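Keeping Books at Home: Shelving, Cleaning and Small Repairs

These notes cover a private collection of ordinary trade books: memoirs, travel writing, novels, paperbacks and hardcovers with jackets. Vellum, leather bindings and anything of real value should go to a conservator.

Shelf load

A running foot of mixed paperbacks weighs less than people expect, and a running foot of illustrated travel books weighs a good deal more. Weigh one foot of your heaviest books on a bathroom scale and multiply by the shelf length. My long wall holds 353 books on 9 shelves. The two lower shelves carry the oversize volumes, and those are the only two that needed a center support.

Sag shows up slowly. Lay a straightedge along the front edge of the shelf once a year. If you can see daylight in the middle, move the heavy books to the ends or turn the board over, provided it isn't fixed. A hardwood strip glued and screwed along the front edge stiffens a thin board considerably.

Anchor any case taller than your chest to a stud. The brackets supplied with my Erkton cases came with screws too short to get through the drywall and into wood, so I replaced them with 2 1/2 inch ones.

Placement

Keep books off outside walls where you can. Where you can't, leave a gap of two inches behind the case so air moves. Avoid the wall over a radiator, and avoid direct afternoon sun. Red and purple spines fade first. A jacket that has faded will not come back.

Aim for a relative humidity between 35 and 50 percent and try to keep it steady. A cheap hygrometer is good enough for this if you check it against a salt test: a bottle cap of damp table salt in a sealed bag with the meter should read 75 percent after eight hours. Write the error on a piece of tape and stick it to the back.

Packing the shelf

Books should stand upright and support each other without being squeezed. You should be able to take one out by gripping the sides of the spine at mid-height. Push the neighbors back a little first. Pulling on the top of the spine tears the headcap, and most of the damage I see on secondhand memoirs is exactly this.

Very tall or heavy books go flat, no more than three to a stack. Large hardcovers left standing will drag the text block down and away from the case.
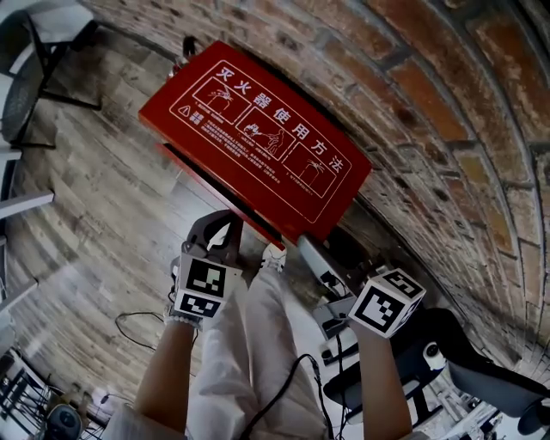

Shelf order matters less than consistency. I keep memoir by author and travel by place, which leaves the question of what to do with a memoir about living somewhere. Vendula Jelínek files those by place and puts a slip of card in the author's position. I have copied her system. The slips are 5 inches tall, so they show above a standard paperback.

Dusting

Twice a year is enough in a clean room. Take the books down one shelf at a time, starting at the top. Hold each one firmly shut and brush the top edge from the spine outward with a soft, wide brush. A Brabec shaving brush works, as does any new two-inch paintbrush with natural bristle. Don't use a damp cloth on paper edges. Cotton is fine for coated jackets.

Wipe the shelf with a barely damp cloth and let it dry fully before anything goes back — half an hour in summer, longer in November.

Price stickers

Warm the sticker with a hair dryer on low, held six inches away, for fifteen seconds. Lift one corner with a plastic card and peel at a shallow angle. On glossy jackets, remaining adhesive can be rolled off with a crepe rubber square. Test any solvent on the inside flap first. Do not use solvent on uncoated stock. It leaves a ring.

Musty smell

First confirm the book is dry. Fan the pages and look for gray or green spotting. If there is active mold, bag the book and keep it away from the others.

For plain mustiness, stand the book slightly open in a lidded plastic bin with an open tray of baking soda beside it. The powder must not touch the book. Leave it for two weeks and change the tray once. Activated charcoal works faster and costs more. Results vary with the paper; pulpy paperbacks hold odor longest.

Loose hinge

If the cover is loose but the cloth is intact, the repair takes ten minutes.

1. Stand the book on its tail with the covers open slightly.
2. Coat a thin knitting needle with PVA glue. Use a pH-neutral one.
3. Slide the needle down into the gap between the spine and the text block, along the loose hinge. Rotate it and draw it out.
4. Repeat from the other end.
5. Close the book, wipe off any excess, and set waxed paper inside the cover.
6. Press overnight under a weight, with a needle lying in each outside groove.

Use less glue than seems right. Too much will run into the pages and lock them.

Loose page

Run a thin line of the same glue along the inner edge of the page, a sixteenth of an inch wide. Set the page in square, tap the book on the table to seat it, and press overnight. Never use household tape. It yellows, the adhesive migrates, and the stain is permanent. On my copy of a 218-page travel diary, a taped title page has marked the two leaves after it.

Lending

Write the title, the borrower and the month on an index card and put the card in the gap. Viera Danko has had one of mine since spring and the card is still there.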